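## 4.2 Flattening the cloth before folding

1. Place the cloth in the middle of the table, clear of the cable hole at the back edge.
2. Find one corner. If the cloth is bunched up, lift a small flap and follow the hem outwards.
3. Hold the left side down and draw the right side away from it. Do not pull hard - thin cloths stretch along the hem.

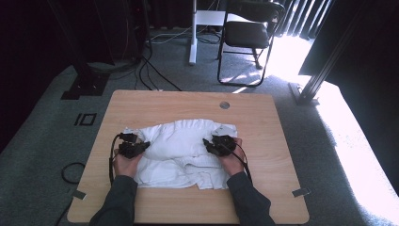

4. Turn the cloth a quarter and repeat step 3 until no crease crosses the centre.
5. Fold in half, long edges together, then in half again.

**Note:** Kisia cloths over 600 mm wide are folded in thirds. See section 11.

**Caution:** Keep the cloth away from the clips on the table edge, as loops may snag.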